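작은 항공사가 비행기를 바꿀 때

저는 한국에 산 지 구 년이 되었고, 한국어로 블로그를 쓰는 것은 아직도 조심스럽습니다. 틀린 표현이 있으면 댓글로 알려 주시면 감사하겠습니다. 오늘은 제가 오래 관심을 가지고 있는 지역 항공 이야기를 쓰려고 합니다.

지난 2월에 Drurau라는 작은 항공사가 새 터보프롭 비행기를 도입한다고 발표했습니다. 지금 쓰는 비행기는 Shiferaw 기종인데, 부품을 구하는 것이 점점 어려워졌다고 합니다. 새로 들어오는 비행기는 Jeteo에서 만든 것입니다. 좌석 수는 거의 같지만 엔진과 프로펠러가 다르고, 정비 방법도 많이 다릅니다.

저는 처음에 이 소식을 읽고 조금 섭섭했습니다. Shiferaw 비행기를 여러 번 탔고, 그 시끄러운 소리에도 정이 들었기 때문입니다. 창가 자리에 앉으면 바퀴가 나오는 모습이 잘 보여서 저는 항상 날개 아래쪽 자리를 골랐습니다.
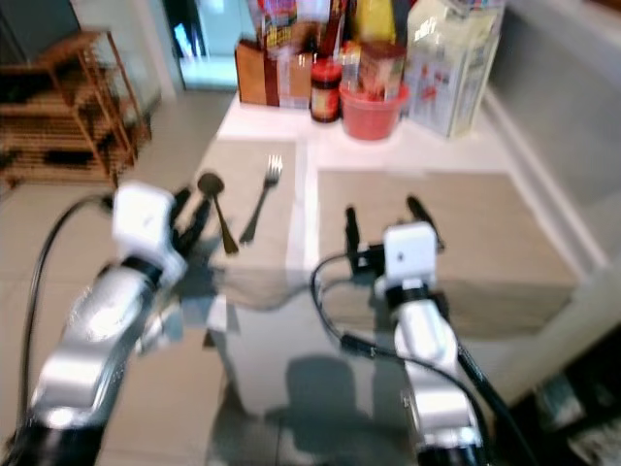
그런데 발표 자료를 천천히 읽어 보니 회사의 사정도 이해가 되었습니다. 자료에 따르면 작년에 부품을 기다리느라 취소된 비행이 581편이었습니다. 지연된 비행은 1,736편이었습니다. 섬에 사는 사람에게 비행기 한 편이 취소되는 것은 하루가 없어지는 것과 같습니다. 저도 한 번은 병원 예약을 놓쳤고, 다시 예약하는 데 한 달이 걸렸습니다.

부품이 왜 이렇게 늦게 오는지도 궁금해서 찾아보았습니다. 오래된 기종은 부품을 만드는 공장이 적고, 주문이 모여야 생산을 시작하는 경우가 있다고 합니다. 그리고 항공기 부품은 인증 서류가 꼭 같이 있어야 합니다. 모양이 똑같은 부품이 창고에 있어도 서류가 없으면 비행기에 달 수 없습니다. 이 부분은 저에게 새로운 내용이었습니다.

정비는 Landow라는 회사가 맡게 됩니다. 지금까지는 큰 정비를 할 때 비행기를 외국으로 보냈는데, 앞으로는 국내 격납고에서 할 계획이라고 합니다. 정비사 교육은 한 사람에 800시간이라고 적혀 있었습니다. 저는 이 숫자가 많은지 적은지 잘 모르겠습니다. 혹시 이 분야에서 일하시는 분이 계시면 가르쳐 주십시오.

걱정되는 점도 있습니다. 새 비행기는 지금 비행기보다 긴 활주로가 필요합니다. 큰 공항에서는 문제가 없지만, 제가 자주 이용하는 공항은 활주로가 짧은 편입니다. 발표 자료에는 "단계적으로 검토한다"는 말만 있었습니다. 저는 이 표현을 볼 때마다 무슨 뜻인지 사전을 다시 찾게 됩니다. 한다는 것인지 안 한다는 것인지, 사전에는 나오지 않습니다.

요금에 대해서도 설명이 부족했습니다. 연료를 덜 쓰는 비행기라고 하지만, 그만큼 표가 싸진다는 약속은 없었습니다. 비행기를 사는 데 큰돈이 들었으니 처음 몇 년은 어려울 것이라고 생각합니다. 다만 주민 할인은 그대로 있었으면 좋겠습니다. 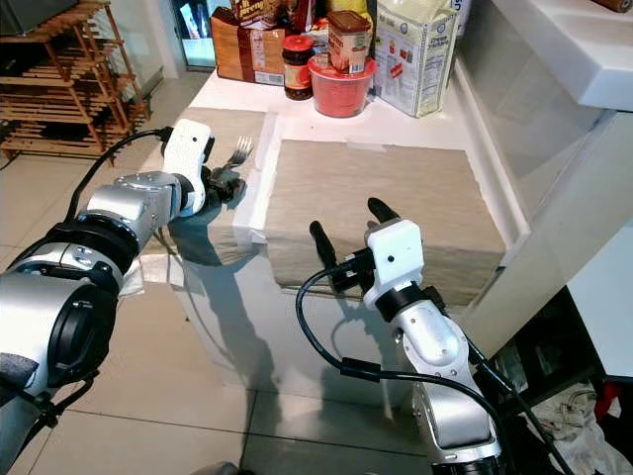 마지막 비행을 타고 싶은 분께

Shiferaw 비행기는 모두 한꺼번에 없어지지 않고 한 대씩 차례로 은퇴한다고 합니다. 어느 노선이 마지막이 될지는 아직 정해지지 않았습니다. 저는 고객센터에 전화해서 물어보았는데, 일정이 나오면 홈페이지에 올린다는 대답을 들었습니다.

예약할 때 기종을 확인하는 방법은 간단합니다. 시간표에서 편명을 누르면 아래에 작은 글씨로 기종 이름이 나옵니다. 휴대전화 앱에서는 이 글씨가 보이지 않아서 저는 컴퓨터로 봅니다. 그래도 당일에 비행기가 바뀔 수 있으니까 이 점은 생각하고 예약하셔야 합니다.

저는 다음 달에 아침 7시 비행기를 예약했습니다. 이번에도 날개 아래쪽 창가 자리입니다. 다녀오면 사진과 함께 짧은 글을 올리겠습니다.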